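The shop on the corner

When I moved to Stekby eight years ago, I did not understand why my neighbors walked past the small shop to reach the bus that goes to the big one. Now I do it also, and I am not proud of it.

The shop on our corner closed in August. In its place there is a paper on the glass and a number to call. The town says the numbers were clear for a long time. Stekby has 1,923 people, and a shop like this needs at least 500 of them to come every week. We were fewer than that. We came for milk when we forgot milk.

I want to argue that a small shop should be treated as we treat the library or the road. The town pays for snow to be taken from streets where only 5 families live, and I have heard no complaint about it. But when the shop asked for help with its rent, the answer was that business is business. I think this is too simple. An old man who cannot drive needs bread as much as he needs a clean road.

I know the answer to this. If the town helps one shop, it must help the hairdresser too, and then the place that repairs phones. It is a serious objection. In Gromby they solved it with a rule: the help goes only to the last food shop in the village, and it is looked at again every year. I do not say the rule is perfect. The shop in Gromby is still expensive and the tomatoes are sad. But it is open.

There is also the matter of what we eat. The big store at Grondgate sells everything in large boxes, and a person living alone must buy for a family. In the corner shop I could buy one onion, or a single biscuit in its own packet, and go home.

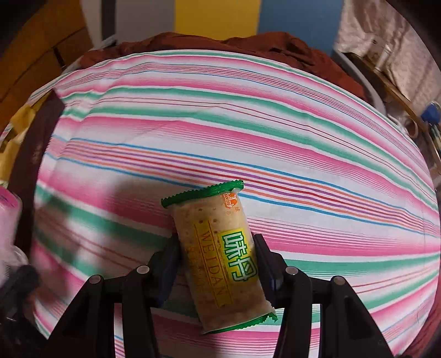

Kwiatkowski wrote to me after my first column on this and did not agree at all: the shop was closed at six, when working people come home, and no town money would have changed the hours. I have thought about this letter for many days. It is true that I often found the door locked. Perhaps the help should come with a condition, that the shop is open until eight on at least some evenings. I would accept such a condition.

What I cannot accept is that we decide nothing and then call it the market. The budget meeting is open to all residents, and the rent of an empty room is still on the list.

3 Nov 2018

We use cookies to remember your settings. By continuing to read you agree to this. OK

Contact | Copyright Stekby Opinion Pages | Back to top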